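Clandach Robotics Forum > Student Projects > Builds in Progress

Thread: Cloth handling for the spring showcase, are we kidding ourselves?

skirting_board
Posts: 389

I'm one of the mentors for the Skokirero club (high school, second year running). The kids voted in September to do fabric for their showcase project. Pick up a white sheet, get it flat, fold it once. I argued for sorting blocks and lost, fair and square.

So now it's December and I want a reality check from people who have tried it. We have one arm, a two-finger gripper, a small camera at the wrist, and a stack of recorded runs where a student drives the arm by hand. The plan is to train on those runs and let it go by itself. I'm not convinced it will ever do that with cloth. A block stays the shape it was when you looked at it last.

The kids are a lot more hopeful than me and some of them read this forum, so be decent.

torque_wrench_tina
Posts: 911

How many runs do you have? And what does the wrist camera see when the fingers are closed on the fabric? That second question is the one I'd worry about.

skirting_board
Posts: 389

27 that I'd call usable. There are more but somebody changed the arm's starting position partway through and never wrote down when.

Here's one from the wrist.

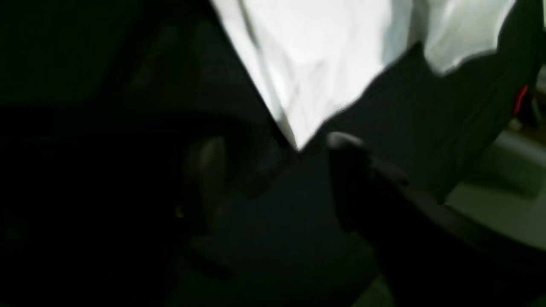

Filed under: Wrist camera / Cloth / Manual runs

You get the white cloth across the top, a big dark chunk below it that I take to be our own gripper, and the whole left side close to black. I can find the lower edge of the sheet in there. Whether software can find it from 27 runs, I have my doubts.

torque_wrench_tina
Posts: 911

Yeah, that's dark. The white is bright enough but everything around it has gone to mud, and there's motion blur on top of that. Your exposure is probably being set by the cloth. Lock it by hand and put another lamp on that side before you record anything else.

I'd throw out the 27 and start over. Sorry.

noonan_c
Posts: 12

Ciarán Noonan here, I run the Droltell after-school group. I don't agree with throwing them out. We did towels last year with footage that looked every bit as bad and the arm learned to go for a corner. The lower edge of that sheet comes to a clear point near the middle. That's a feature. Creases are soft, sure, but a bright shape on a dark background is about as friendly as cloth gets.

Keep the 27, add more with better light, train on the lot.

torque_wrench_tina
Posts: 911

"Learned to go for a corner" is doing a lot of work there. How often did it get hold of one?

noonan_c
Posts: 12

Often enough that the kids were happy with it.

torque_wrench_tina
Posts: 911

That isn't a number.

noonan_c
Posts: 12

No, it isn't. We didn't keep a proper tally and I wish we had. I still saw it work with my own eyes more than once.

pocketlint
Posts: 27

I was at the Droltell table last year as a parent. It did grab the towel. It also grabbed the tablecloth. Both times people clapped.

skirting_board
Posts: 389

This is exactly my problem with showcases. People clap when the arm moves. I'd like these kids to come out of it knowing whether the thing works, and if it gets the fold one try in ten then I want that written on the poster.

The point in the middle of the cloth bothers me, by the way. Ciarán calls it a feature. I look at it and can't tell if it's a real corner of the sheet or just where the fabric happens to dip. There's another lobe of white over on the right that could be the same piece doing something else. If I can't say which is which, what is the student labeling the runs supposed to write?

servo_soup
Posts: 389

Student here, I'm on the team, hi. We don't label corners. We only record the joint positions and the video, and the model is supposed to work out what matters. I told you this at the meeting!!

Also the wrist camera isn't the only one. We have the overhead one too, we just haven't synced it yet because the timestamps are off.

skirting_board
Posts: 389

You did tell me. I was hoping I'd misunderstood. "The model is supposed to work out what matters" is the sentence I've been losing sleep over.

And the overhead view doesn't count until it's synced.

torque_wrench_tina
Posts: 911

@servo_soup fix the timestamps first. Before more runs, before the lamp, before anything. From the wrist alone, once the gripper is in close it's looking mostly at itself and whatever it's touching. The overhead view is how you'd know where the rest of the sheet went.

What are you using for the clock?

servo_soup
Posts: 389

Each laptop's own clock. One laptop per camera.

torque_wrench_tina
Posts: 911

Put both cameras on one laptop. If it can't keep up, drop the frame rate on the overhead.

athanasiadis_fan
Posts: 12

Has anybody on the team tried the Athanasiadis folding exercise? It's the one where you put colored tape on two corners and only ask the arm to bring one to the other. It feels like cheating but it splits the problem up. If it can't do it with tape it won't do it without.

There's a bit of red on the dark strip at the far right of that picture. Is that tape already?

skirting_board
Posts: 389

I don't know what the red is. It's a tiny line and it isn't on the cloth. I'll ask on Wednesday.

Tape I like. It's a test you can fail.

noonan_c
Posts: 12

Tape is fine for a warm-up but please don't let it become the project. Ours wanted to try the hard version and they'd have been bored stiff moving stickers around. Half of them came back this year because of the towel.

skirting_board
Posts: 389

I believe that. I also have kids who quit last year after the arm did nothing for the whole showcase and they had to stand next to it. So I'm weighing one against the other.

servo_soup
Posts: 389

Can I say something as one of the kids who didn't quit? We know it might not work. We'd still pick this over blocks. Every team does blocks.

But ok on the tape, and I'll do the laptop thing. If the tape version can't get it by winter break we can talk about blocks.

skirting_board
Posts: 389

Deal, and I'm holding you to it. Twenty tries, fixed starting position, somebody with a clipboard who isn't driving. Misses get written down too.

pocketlint
Posts: 27

Clamp down the tablecloth.

torque_wrench_tina
Posts: 911

Post another wrist shot after you've locked the exposure, same arm position if you can manage it. I'd like to see what's in that black area on the left.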